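Equipment > Bench systems > Two-arm stations > Ivora bench station

Ivora two-arm bench station

Last updated: November 17, 2022

Print this page
E-mail this page

The Ivora is a pair of small arms with parallel grippers, a camera at each wrist and a third camera overhead. It is meant for handling light objects on an ordinary table: crockery, hand tools, packets, small cartons. Skusport sells it as a complete station or as separate parts for people who already own some of them.

Most of the questions we get before an order are about what else has to be paid for, so this page is mainly about that. The full specification is in the data sheet, which Colette Gilbert will send on request.

What comes in the box

Two arms with power supplies. Two grippers, fitted and set up. One set of black fingers per gripper, with a textured gripping face. Two wrist cameras in white housings. One overhead camera with a bracket. Cables for all of these, a stop button, a bag of fixings and a printed setting-up guide.

What does not come in the box

The table, the computer, the overhead post and anything you want the arms to pick up. We can quote for the post and the computer. We do not supply tables, as delivery costs more than the table does.

A note on the computer. Customers often try to use one they already have, and this can work, but three cameras running together ask a lot of the USB ports. If all the ports share one controller you will see dropped pictures. Send us the model before ordering and Gaurav Goel will tell you whether it is worth trying. If it isn't, put a new machine in the budget at the start. Buying it later as a separate order has held up more installations than any fault in the arms.

Table and floor space

The tabletop needs to be at least 80 cm deep and stiff enough that it does not rock when someone leans on it. Plain, light-coloured tops with a matt finish are best for the cameras. Glossy white tops give reflections from ceiling lights and we would avoid them. A top made of two panels is fine if the seam is flat. Run a fingernail across it, and if it catches, so will the rim of a plate when an arm slides it.

The arms clamp to the front edge. Check what is under that edge before ordering. A steel rail or a drawer will foul the clamp, and the extended clamp is a separate item with its own delivery time.

Leave room to walk behind the operator's side. You need to get at the cables under the table, and there are a lot of them: power and data for each arm, a lead for each camera, and the stop button. Allow for a cable tray. Most sites leave it out of the first order and ask for it in the second.

Hands, fingers and wear

Fingers are a consumable. The textured face wears first at the tip, and glazed rims wear it faster than plastic does. How long a set lasts depends so much on the work that we don't print a figure. Order spare sets with the station. Changing a finger takes a hex key and a few minutes, and the gripper should be zeroed afterwards.

The standard finger has a narrow, slanted tip. It is good at getting behind a thin rim and between items standing close together. It is less good on heavy smooth objects held by their sides, for which there is a wider pad. The pads are sold in pairs. Anyone handling full bottles or jars should have them in the quote from the beginning.

Grip force is set in the software. Start low. A bowl held by one side of its rim will turn in the grip if the force is too low, and most people then put the force up when they should be moving the grip point.

Choosing objects and fixtures

Budget something for the objects themselves. The amount is small but it has to come from somewhere, and a finance office may query a claim for kitchenware against an equipment code. Imelda Umali in our quotations team can add a line for "test objects and fixtures" so that it goes through on the same order. You then buy what you like locally and we credit the difference, or you take our list.

For crockery work, we suggest:

Plastic plates and bowls in plain colours, at least two colours so that you can tell them apart in recordings.
A dish rack with upright pegs. Check the gap between the pegs against the thickness of your plates. Tight gaps are difficult for a first task.
A few hand tools and soft packets for variety.
Duplicates of all of it. Items get lost, borrowed or scratched, and the same model may not be in the shops next year.

Racks are light and move when a plate is pushed into them. Rubber feet help. So does a strip of hook-and-loop tape, if you don't mind it on the table. Screwing the rack down is not advised, as you will want to move it.

Lead time and delivery

A complete station takes eight weeks from a confirmed order. Separate parts usually take less, but wrist cameras come from the same stock as complete stations and can be held up when a large order goes through. Fingers and pads are kept on the shelf.

The station arrives in two cartons. Both can be lifted by one fit person, although we ask for two at the door. Please check the cartons for damage and tell us within 5 working days. After that the carrier will not accept a claim and neither can we.

If your budget year closes at the end of a month, don't count on delivery by that date. We can invoice on order in some cases – ask first. Sites with an April year end should talk to us before the winter break.

Setting up

Two people can have the station running in a day if the table and the computer are ready. The order in the guide is table, clamps, arms, grippers, cameras, cables, software. Please don't fit the cables early. The loops at the wrist have to be long enough for the full turn of the joint, and this can only be judged with the arm in place. Too short and the connector takes the strain. Too long and the loop drags across the table and knocks things over.

Ynyr Hughes does our on-site installations and can also be booked for a half day by video call. The half day suits sites that have had arms before. If it is your first pair, pay for the visit.

Cameras

Each wrist camera sees the two fingertips and whatever is between or beyond them. The overhead camera sees both arms and the table. Keep all three. We are sometimes asked for a price without the wrist cameras, and we will quote it, but objects standing close together hide each other from above, and an arm often hides the thing it is holding. Adding wrist cameras afterwards means taking off the gripper, refitting it and running new cables, and comes to more than having them fitted at the start.

Bowl and plate handling, first from a wrist camera and then from above:
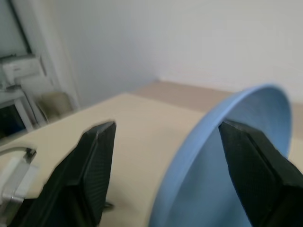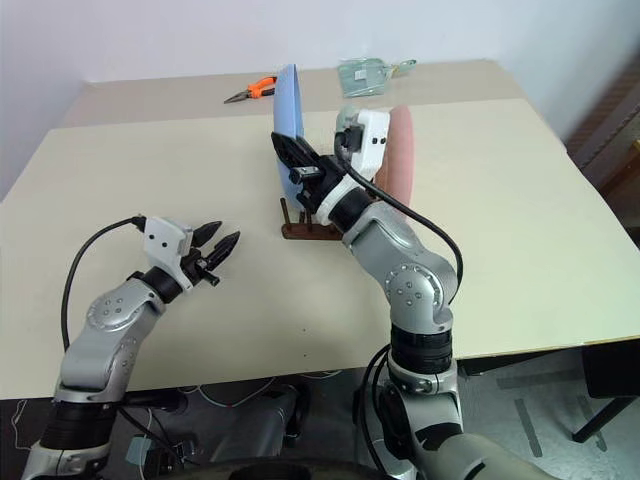 Lighting is worth some thought as well. Ordinary ceiling lights are enough for most rooms. Windows are a bigger problem because the light changes through the day, and a blind is the cheapest item on most of our customers' lists. If people will be walking about in the background, consider a plain screen behind the table. A plain wall does the same job and costs nothing, so think about which side of the room the table goes before the sockets are put in.

Training and support

The first year of support is included. It covers e-mail help, replacement of faulty parts and software updates. It does not cover fingers, pads, or arms that have been driven into the table. After the first year, support is renewed annually and can be left to lapse and picked up again, though an arm that has been out of support is inspected first and the inspection is charged.

Operator training is separate. The standard course is run by Lilibeth Lagman at our workshop or at yours, for up to 8 people on one station. With more than that, people stand and watch, and we would sooner run it again on another day. It covers daily checks, zeroing the grippers, changing fingers, guiding the arms through a task, and what to do when something jams.

Plan for operator time as well as for the equipment. Recording the same task over and over is tiring, and the person who sets the objects back between runs works as hard as the person at the controls. Sites that budget for one operator generally find they need a second.

Comparing with the Dalisay and the Mastska

The Dalisay is our single-arm version. It uses the same gripper, fingers and wrist camera, so spares are shared. It suits picking from one place and putting down in another. It will not do jobs where something has to be steadied while something else is moved, and a second arm cannot be added to it later.

The Mastska is a larger pair on a floor stand. It reaches further and lifts more, needs a marked-off area, and will not go through some internal doors in one piece – measure yours. For crockery and similar light work it offers little that the Ivora doesn't.

Before you ask for a quote

Please have ready the depth and height of the table, a photograph of its front edge from underneath, the model of the computer, the number of free sockets within reach, and the date by which the money has to be spent. If you use purchase order numbers, tell us whether spares can go on the same one.

Quotes are valid until the end of the following month. Prices for spares are held for a year from the date of your station order.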